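Projects > Ullau Lunch Club > Reports to funders > June

Progress report to the Lozano Fund: the Ullau Lunch Club
Prepared by Ruth Cárdenas, project lead

Dear all,

I promised a shorter report this time, and I have tried, but it has been a full few months and I would be sorry to leave too much out! Thank you, as ever, for your patience and for the grant, which has kept the ovens on all through the spring.

We served 2172 hot lunches between the start of the year and the end of May, against 696 in the whole of our pilot. There are now 191 people on the register, and on a busy day we lay places for 80, with the late sitting at half past one for those who come in on the Kadatus bus (it is rarely on time, and we have given up holding the soup for it). The fish pie remains the favourite by a long way. The lentil bake was a brave attempt and has been retired.

The waiting list in Durusness was our biggest worry in the last report. We have opened a second kitchen there, smaller than I would have liked, and it sends meals out to people who can't manage the journey. The drivers have been wonderful about stopping for a chat, though this does mean the last deliveries run late, and we have split the round in two so that the food arrives at a sensible temperature.

Costs are where I must be a little less cheerful. Cooking oil and potatoes have both gone up, and we overspent on ingredients in March. We made most of it back by buying with the primary school, and I expect us to finish the year within budget provided gas prices behave. The second freezer is still on order.
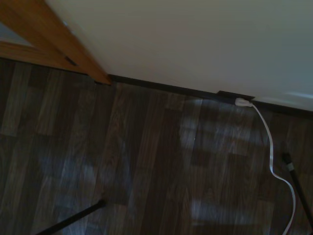

Will the price of a lunch go up this year?
Members will pay the same until the end of the grant year. After that we would like to talk to you about a small rise, with a lower rate kept for anyone who needs it.

For the autumn, we hope to try a breakfast once a month in Ullau and to train two more cooks for Durusness. I will send the full accounts separately, and you would be very welcome to come and eat with us before then. Do tell us if you'd like the early sitting.

With warm thanks,
Ruth

3 comments | 12 shares

Contact us | © Ullau Lunch Club | Back to top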